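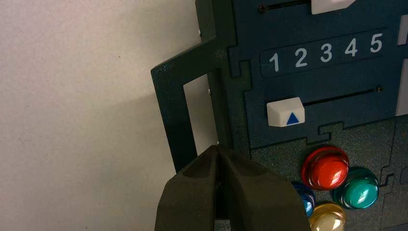
Prasance Play Spaces: wall panel update (1/6)
The Prosby center has a new activity panel in its waiting area. The dark teal plates join with jigsaw-style seams, and the slider scale is numbered 1 to 5.

(2/6)
The white slider knob with the blue triangle stands at the left end of its slot, by the 1. Families are asked to return it there after play so the next child can begin from the same place.

(3/6)
The panel was supplied by Drulluvska and is intended for children 18 months and older. Young children must be accompanied by an adult at all times — staff at the front desk cannot supervise play.

(4/6)
Please do not hang coats, bags, or strollers from the dark green loop at the side of the panel. Coat hooks are provided in the hallway, next to Room 47.

(5/6)
Panels are wiped down every morning before opening and again at midday. The waiting area closes to visitors for 30 minutes during the midday cleaning. Food and drinks should be kept at the tables.

(6/6)
A second panel will be installed at our Bastos center in April. Comments on the Prosby panel are welcome and may be left on the cards at the front desk. The first 100 cards received will be reviewed before the Bastos layout is made final.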